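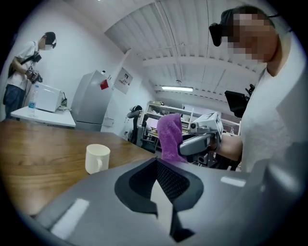

From: Kekeli Opoku
To: Jernidmont housekeeping list
Subject: Re: Microfiber and vinegar

Zahira Rahman wrote on Friday:
> I switched to vinegar for all my cloths in July and they come
> out like new. Softener residue is gone after one soak. I'm told
> they last up to 1166 washes this way. Has anyone else tried it?

I've tried it, Zahira, and I'm not convinced. Who counted to 1166, and what did they call worn out? A number that exact makes me want to see the notebook.

My own went through 2 soaks in plain white vinegar. They smelled like pickles and streaked the bathroom mirror just as before. Then I ran the same cloths through a warm wash with a little detergent and no softener – the streaks went away. I can't say the vinegar did nothing, but I wouldn't give it the credit.

Sutrisno's tip about boiling them worries me more. The label on mine says low heat only.

What I do now:

1. Wash them apart from towels, which shed lint all over them.

2. Skip the softener and the dryer sheets, and hang them up by one corner.

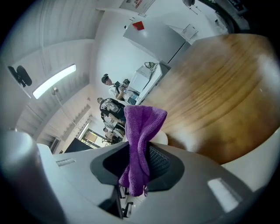 3. Throw them out when they stop picking up dust.

If Ratih still has the page where she read about vinegar, please post it. I'd like to know who was selling what.

Kekeli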